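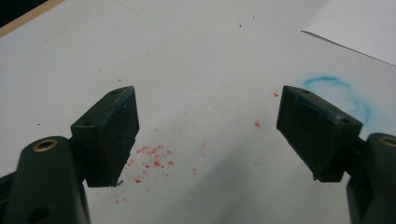
Bench and gripper check, Radwan cell
August, by Dalia Tahiri
Print this page | E-mail this page

I run through this list before the first session and again when we swap operators. Ashraf Bouazza asked me to write my comments in next to the items, so here they are, grumbles included. Skip the comments if you're in a hurry, but please don't skip the items!

1. Finger pads. Look at the top edge of both pads and the inside faces.
Comment: color gets rubbed into these and then you carry it to the next job. Blue powder is the worst, it hangs on to that upper edge. Damp cloth first, then a dry one. If a corner is chipped, write it down, and if the chip reaches the gripping face, swap the pad.

2. Pad screws. Two small holes on the top of each pad, check both sides.
Comment: finger tight and then a tiny bit more. I stripped one in the spring and Ashraf still brings it up.

3. Linkage holes. The brass rims should sit flush in the arms.
Comment: open and close 10 times slowly and listen. A click means the rim is lifting - stop and tell me.

4. Opening width. Set the fingers wide open and read the Niseo screen.
Comment: should say 195. If it doesn't, redo the zero before you touch anything else.
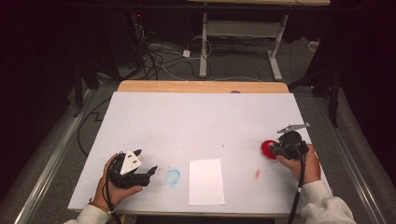

Page last changed: August, 4:10 p.m. (D. Tahiri)

5. Cables. One hangs off each gripper, so follow both of them all the way down past the board.
Comment: leave enough slack that you can reach the middle without a tug. I also look at the one on the carpet by the left rail, and at the pile under the desk (yes, I know, the pile). Power adapters should be where you can see them and not under a coil.

6. Marker plate. No smears on the printed squares, no wobble.
Comment: hold the grip, not the plate. I've caught myself doing it too.

7. Sleeves and wrists. Anything dangling gets pushed up or taken off.
Comment: a snug bracelet is fine by me, a loose one isn't.

8. Board surface. Wipe off smudges and crumbs, then lay the paper down flat.
Comment: the Braka wipes take off red but only spread the blue around. For blue I use the Vanalex spray and let it sit for 2 minutes.

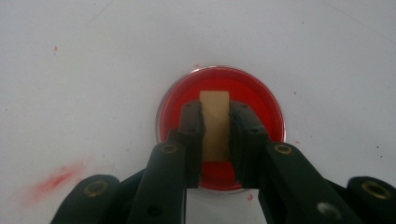
9. Grip on thin pieces. Close on a test strip, lift, hold for a count of seven, and set it back down.
Comment: both faces have to meet the strip flat. If it twists, go back to item 2, it's nearly always a screw. And keep the pads up out of any liquid, please, or you'll be doing item 1 all over again.

10. Sign the sheet and hang it back on the hook.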